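핸드헬드 그리퍼 추가 도입 예산안을 정리 중이다. 같은 고민 하는 랩이 있을 것 같아 타래로 남긴다. 금액은 뺀다. 견적 조건상 공개가 안 된다.

**1/**
현재 보유는 2대. 신청은 2대 추가, 총 4대 운용 기준이다. 처음에는 로봇 팔을 한 대 더 사는 안이었는데 6월 검토에서 뒤집혔다. 지금 병목은 팔 쪽이 아니고 시연 데이터 수집 시간이다. 팔은 주중에도 노는 시간이 있고 핸드헬드는 예약표가 꽉 차 있다.

**2/**
지금까지 쌓인 유효 에피소드가 651개. 작업은 평판 위 얇은 물체 집기, 낮은 투명 받침대 위에 놓인 인쇄물 다루기, 작은 부품 정렬. 얇은 물체 쪽이 패드를 제일 많이 먹는다. 손끝이 상판에 닿은 채로 미끄러지는 구간이 길다.

**3/**
그래서 예산안에서 제일 먼저 고친 줄이 소모품이다. 작년 양식에는 "그리퍼 부속 일체"로 한 줄만 있었다. 이걸 네 줄로 쪼갰다.
- 고무 패드
- 링크(핑거 암)
- 아일릿, 핀, 체결류
- 카메라 마운트와 케이블

**4/**
패드는 좌우 한 조로 발주한다. 한쪽만 갈면 접촉면 높이가 안 맞아서 얇은 물체에서 바로 티가 난다. 교체 기준은 접촉면이 거칠어진 정도와 모서리 결손 두 가지. 마모 사진을 장비 대장에 같이 넣기로 했고, 기준 사진은 흰 상판 위에서 찍는다. 어두운 매트 위에서는 검은 패드 윤곽이 안 나온다.
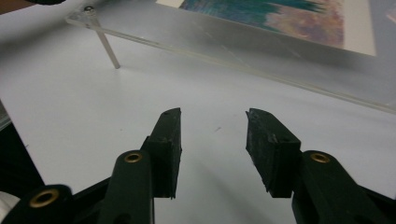 **5/**
패드 수량은 98조로 올렸다. 4대 1년치에 예비분 포함. 많아 보인다는 의견이 있었는데 단가에서 패드는 작은 항목이고, 재고가 떨어지면 수집이 통째로 멈춘다. 유휴 인건비가 훨씬 비싸다. 이 계산은 별첨 시트에 넣었다.

**6/**
공급처는 두 곳 비교했다. Boton은 완제품만 판다. 핑거 조립체 단위로 교체해야 하고 패드만 따로 안 준다. Pylypenko는 부품 단위 발주가 되는 대신 조립은 우리가 한다. 초기 비용은 Boton이 낮고 1년 합계는 Pylypenko가 낮다. 합계 기준으로 제출한다.

**7/**
Londthorpe에도 문의는 넣었다. 전동 핑거 버전이라 무게가 늘어난다. 한 손으로 오래 들고 하는 작업이라 무게는 양보가 안 된다. 사양 검토 단계에서 제외.

**8/**
링크는 사내 출력도 검토했다. 출력 자체는 문제없는데 아일릿 구멍 공차가 출력물마다 조금씩 달라서 압입 뒤에 유격이 남는 게 나온다. 유격이 있으면 핑거 개폐 폭 추정값이 흔들린다. 링크는 구매, 지그와 거치대만 출력으로 결정.

**9/**
Inna Karpenko가 지적한 것: 작업대 쪽 예산이 아예 빠져 있었다. 맞는 말이라 추가했다. 흰 상판 여분, 투명 아크릴 판, 받침 다리, 나사. 아크릴은 잔흠집이 쌓이면 반사 패턴이 달라진다. 평가용 판과 수집용 판을 따로 두고 평가용은 수집에 쓰지 않는다.

**10/**
깨끗한 판만 쓰면 모델이 깨끗한 판에만 맞춰진다는 반론이 있었다. 동의한다. 수집용은 흠집 있는 채로 계속 쓴다. 교체 주기를 두는 건 평가용뿐이다.

**11/**
조명은 이번에 신청 안 한다. 현 상태로 충분하고, 바꾸면 기존 651개와 조건이 갈린다. 바꿀 거면 수집 차수를 새로 시작하는 시점에 맞춘다.

**12/**
집행 순서. 패드와 체결류 먼저, 그다음 링크, 본체 2대는 마지막. 본체 납기가 제일 길어서 먼저 발주하는 게 상식적인데, 우리는 회계 규정상 자산과 소모품 결재선이 다르다. 소모품은 팀 전결이라 바로 나간다. 자산은 목요일 회의를 통과해야 한다.

**13/**
통과가 안 될 경우의 안도 적어 냈다. 본체 1대만 추가, 패드 수량은 그대로. 남는 패드는 다음 해로 이월한다. 고무라서 보관 기한을 Pylypenko에 서면으로 물어놨고 아직 답이 없다.

**14/**
Birkumness 과제비로 일부를 돌릴 수 있는지는 Inna Kostiuk이 확인 중. 과제비로 산 본체는 과제 종료 때 반납 대상이 될 수 있어서, 된다고 해도 소모품만 그쪽으로 보낼 생각이다.

**15/**
별첨 시트 양식은 필요하면 금액 지우고 공유 가능. 열 구성은 품목, 단위, 교체 기준, 연간 수량, 결재선, 대체품 유무. "교체 기준" 열을 넣고 나서 수량 관련 질문이 많이 줄었다.

**16/**
5번 정정. 98조에 현재 창고 재고는 포함 안 된다. 신규 발주분만의 숫자다. 시트에는 제대로 되어 있다.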